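### Setting up the letter table

Before anybody sits down, give yourself a few quiet minutes with the box. The Flanar letter set comes packed tight, and the foam pieces like to cling to one another when they are new, so the first unpacking always takes longer than you think it will (the second is much quicker, I promise!).

1. Clear a flat table and wipe it with a barely damp cloth. Let it dry all the way. Foam letters grip a dry surface nicely and skate around on a wet one.
2. Tip the letters out of the bag and pull apart any that are stuck together. Go gently at the thin places – the middle of the W and the legs of the M are the first to tear.
3. Set a plain round plate toward the far side of the table. Any plate from your own cupboard will do, as long as it has a low rim that small hands can reach over. The plate is "home," the place where finished letters go.
4. Choose two to four letters for the first round and lay them flat on the near side, right way up, with a little space between them. Put everything else back in the bag and out of sight.
5. Say the name of one letter and let your child find it, pick it up and carry it to the plate.

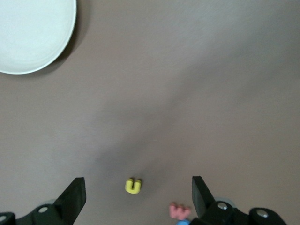 *Letters on the near side, plate on the far side. The yellow U is right way up, with its arms toward the plate.*

**Note:** A few letters are easy to mix up when they get turned around. An upside-down W makes a very convincing M, and a U on its side will pass for a C with most four-year-olds. If your child calls it a C, turn it back together and trace the curve with a finger before you go on.

**Note:** Color is a helper in the early rounds. "Can you find the yellow U?" is a kinder question than "Can you find the U?" and you can drop the color word once the shapes are familiar. Yuxi Cheng, who wrote the Skosora activity cards, suggests keeping the same letters out for 2 or 3 sittings before swapping any.

**Caution:** Foam letters can be bitten through. Stay at the table while they are out, and throw away any letter with a missing corner or a tear. Spare letters can be ordered singly under part number 341, and the storage bag under 312.

6. When every letter is home, lift the plate and tip them straight back into the bag.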